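两只藤篮和一套玩具收纳办法

采访约在二月的一个下午,地点是她家附近的一间小店。店名叫Skollow,门面不宽,卖篮子、木盒、棉布袋,也帮人出主意,怎么把家里的小东西收起来。店主做这行之前在幼儿园工作了12年,她不愿意在文章里用真名,说认识的家长太多,写了名字反而不好说话。

“我一开始没想卖东西。”她说,“在园里的时候,每天放学以后要收玩具,积木、珠子、小车,全在地上。我试过塑料箱,带盖的那种,孩子不爱开盖子,就堆在盖子上面。后来换成敞口的篮子,收得快多了。”

店里卖得最多的是一种长方形的浅篮,敞口,边不高。她从一家叫Judley的供货商那里拿货,同一个款式只进一种颜色。有客人问过能不能染成白的或者灰的,她都说没有。

“颜色多了就要配,配来配去就不收了。”她说,“篮子是装东西的,东西本身已经够花了。红的、黄的、绿的积木放进去,篮子素一点,看得清里面是什么。”

我问她,为什么是浅篮。深一点的不是装得更多吗?

她想了一下,说深篮子适合装毯子、装毛绒玩具,不适合装小件。“小件放深篮里,要用的那一块永远在底下。孩子怎么找?整篮倒出来。大人看见地上一堆,就生气。其实孩子没做错什么,他就是要找那一块。”

她给客人的建议通常很简单,一类东西用两只一样的篮子。一只放在架子上,装着全部积木;另一只空着,拿到桌上或者地毯上,要用的往里挑。玩完了,从这只放回那只。她说这是在园里试出来的,三岁的孩子也能做,一次一块,慢一点没关系。

“很多家长问我,为什么不直接放回架子上。因为架子远。孩子走到一半就去干别的了。两只篮子放得近,手一伸就到,他就愿意放。”

那么一定要一样的吗?

“最好一样。大小不一样,孩子会觉得大的那只才是‘真的’,小的那只他拿来当帽子、当船,什么都行,就是不装积木。”

她自己记过一本账,写的是客人回来反映的情况。开店以来一共记了318条,有夸的,也有抱怨的。抱怨最多的是藤编的东西会勾毛衣。她的办法是收货的时候用手沿着边摸一圈,有刺的地方拿细砂纸磨一下,再用微湿的布擦干净,晾一晚。边上卷过口的比较好,摸起来顺。编得松的她不收,小珠子会从缝里漏下去。

抱怨第二多的是落灰。“敞口就会落灰,这个没有办法。每周拿到阳台上倒过来拍一拍就行。怕灰的话,盖一块布。我不建议配盖子,刚才说过了。”

店后面有一间教室,每到星期六上午开一次收纳课,一次收8个家庭,大人带着孩子来。课程的名字叫Curnness,是她和以前的同事一起取的,她说没有什么特别的意思,就是念着顺口。课上不讲道理,主要是动手。

桌子铺白布,这是她坚持的。早先用过花布,孩子看花了眼,小块的东西掉在上面找不到。换成白布以后,一块红积木摆在哪里,一眼就看见。布每次课后都洗,洗得多了有点发硬,她觉得硬一点也好,不容易起皱。

“第一步只放一块。”她说,“两只空篮子,一块积木,放在中间。很多大人一上来就倒一大堆,孩子根本不知道从哪里开始。一块就很清楚,它要么进这只,要么进那只。”
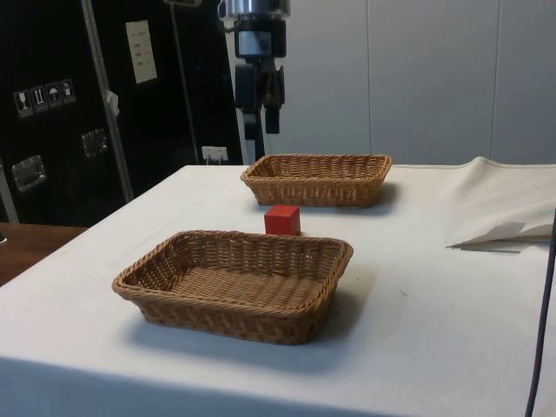 等孩子把一块放明白了,再加到两块、三块,颜色也慢慢多起来。她不规定哪只篮子装什么,让孩子自己定,定了以后就不改。有个孩子定的是“早上的篮子”和“晚上的篮子”,他妈妈听不懂,她说听不懂没关系,他自己记得住就行。

一节课下来,有的孩子能收满一篮,有的从头到尾只摆弄那一块。她不催。家长有时候着急,在旁边伸手帮忙,她会请他们到后面坐一会儿。

“帮忙是最难改的。”她说,“我在家也这样,看见地上有东西就想捡。我女儿小时候的积木差不多都是我收的,所以她到现在也不太会收拾房间。我讲课的时候常拿这个当例子,她知道了不太高兴。”

我问她有没有打算把课开到别的地方去。她说有一家叫Segers的家具店来谈过,希望她每个月去讲一次,顺便摆些篮子卖。她还在考虑,主要是搬东西麻烦,布要带,篮子要带,路上压变形了就不好用。藤篮压歪以后要喷一点水,用书撑住四个角,放两天才能回来,有时候也回不来。

“先把这边的做好吧。”她说。

快五点的时候,有一位客人推门进来,问有没有放钥匙的小盒子。她站起来去架子上找,拿了两个给人家看,一个带隔板,一个没有。客人选了没有隔板的。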